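Krešimir Radulović has set prices on handball for Casska since the spring, and he says the Wivelen final in May was the hardest he has worked on.

"We opened Dillura at 2 to 1 and the money came straight away," he said. "Over 40 percent of it was in before lunch." 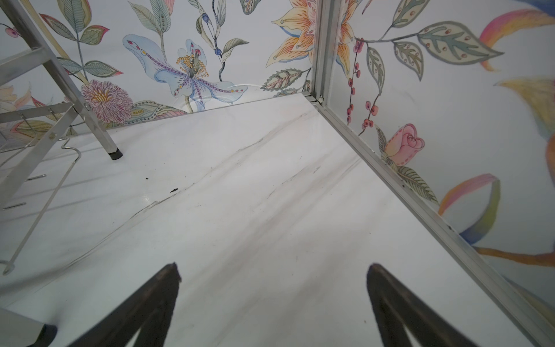
White marble-effect flooring with gray veining.

The firm cut the price twice. Radulović said he would have cut it sooner if he had known Olesia Tymoshchuk was fit to start in goal.

"She changes the number. Everybody in the office knew that, and we were still slow."

He expects to open next season's market with Kostiuk as favorites.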